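# Peltum market hall gets its Saturday-style buzz back, one street at a time

January 17, 2021

Well, I've got some news for once, and it's good news, so put the kettle on.

The fruit and veg box round in Peltum is going to carry on past the end of the month. I had it from Fadwa El Ouafi herself, over the phone, while she was trying to park a van outside the chemist's (I could hear the chemist's alarm going, and somebody's dog, so if I've got a detail wrong that's my excuse). The round was only meant to run for a few weeks over the winter, to keep the market traders going while so few of us are coming in to shop. It's now booked in until the spring at least, and there are two more streets being added next week.

If you've missed all this, and I know plenty of you up the hill don't get the paper copy, it works like so. You ring up or send a message before noon, you say whether you want a small box or a big one, and it turns up on your step the next morning. A small box is £7. The big one has gone up a bit, and I'll come to that. You pay by card over the phone or you leave an envelope under the mat, and Fadwa says the envelope people outnumber the card people by a mile. She rings the bell and steps back to the gate, and then you have a shout at each other about the weather. I've come to look forward to it, I must say. Some days it's the only proper chat I get before teatime!

What I didn't know until this week was how many boxes were going out. I'd guessed at a couple of dozen. It's 80 on a quiet day, and on the day before New Year's Eve they packed more than they had boxes for, so a few people in Ebrahimi Road got their sprouts in a carrier bag. Since the start they've done almost 600, which for a town our size is a lot of potatoes.

The packing is done in the back half of the market hall, behind the shutters where the shoe stall used to be. They start at five. I offered to go down and have a look, and Fadwa told me very kindly that I could stay at home and write it up from there like everybody else, so that's what I've done.

Now, what's in them. Everyone asks me this as though I've got a say in it. January is a bit of a plain month for anything grown near here, so you're looking at carrots, swede, leeks, a savoy, onions, and potatoes with a fair amount of Peltum still stuck to them. The fruit is where it gets livelier. There have been clementines most weeks, and apples, and pears that need a couple of days on the windowsill. The grapes have been the big talking point, though. The first lot went down so well that people were ringing up to ask for a box of just grapes, and there was a small row in our house about who'd finished them (me).

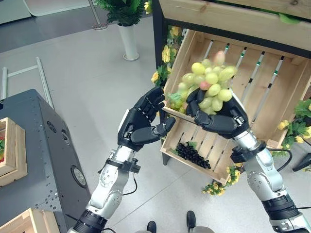 Issue 40, page 7

The grapes do cost more at this time of year as they come a long way, and that's part of why the big box has gone from £12 to £13.50. Fadwa was quite worried about telling people. She'd written it on a slip and tucked it in with the onions, and then fretted all night. In the end she had two phone calls, and one of those was a lady on Church Rise wanting to know if she could pay extra and have more leeks. So I think we can say the town took it well.

The small box is staying as it is. I asked twice, and it's staying as it is.

The new streets are Jisura Close and the bottom end of Mill Lane, from the bridge down as far as the garage. If you're past the garage you're still out of luck for now, and please don't shout at Fadwa about it, it's to do with how long the van takes to get back round for the second load. She's hoping to fit you in by the end of January if she can find another driver. It's mornings only, you'd need your own licence obviously, and you'd have to be all right with an early start and with lifting. She did say the heater in the van works "when it fancies", so wear a vest.

Zornora, the café on the corner, is joining in as well, and this is the bit I'm most pleased about. They've been shut since just after Christmas apart from the hatch, and from next week you can have a tub of their soup put in with your box. Lentil to begin with, then leek and potato, then whatever's left over from the hall that wants using up. It's £3 a tub and you give the tub back, washed please. I've had the lentil one and it's lovely, thick enough to stand a spoon in, with a good bit of cumin and a squeeze of lemon that I wouldn't have thought of. If you don't like cumin then wait for the leek.

A few bits I was asked to pass on. Put your empty box out on the step the night before, folded if it's cardboard. If it's raining, leave it in the porch. They've been losing boxes, and I'm fairly sure I know where some of them have gone, because I've got three in my own shed with seed packets in. They're going back tomorrow. Also, if you don't eat something, say so when you ring and they'll swap it for something else. One chap had been quietly giving his swede to next door for five weeks, and next door had been giving theirs to him.

There's also been talk of eggs. I asked about eggs, because three of you wrote to me about eggs. Fadwa says she'd love to but they can't promise the numbers yet, and the last time she drove eggs over the speed bumps on Station Road she had to have the van hosed out. So it's a maybe on eggs. I'll keep asking.

I did want to know how the traders themselves were getting on, as the hall looks so gloomy from the road with only the one light on. It's been a hard few weeks and I won't pretend otherwise. The card stall has packed up for good, and the lady with the curtains isn't certain about coming back. But the two greengrocers have kept going on the boxes, the bakery counter has had a loaf in every big box since the second week, and the cheese man (who I'd have put money on grumbling) has started doing a little wedge of something on request. Ask for the crumbly one. He'll tell you it isn't ready and then he'll give it to you anyway.

If you'd like to start, the order line is open from eight until noon, and the number is on the board outside the hall and in the window at Zornora. It does get engaged, particularly first thing, so try again after ten. If you've an elderly neighbour who isn't keen on the phone you can order for them along with your own, just give both door numbers and say which is which. Fadwa writes them all in a red book and she doesn't lose anything, but she can't read minds.

Bin days are the same as last week, by the way, as I've been asked about that too. And whoever left a single green welly on the wall by the bus shelter, it's still there and it's filling up with rain.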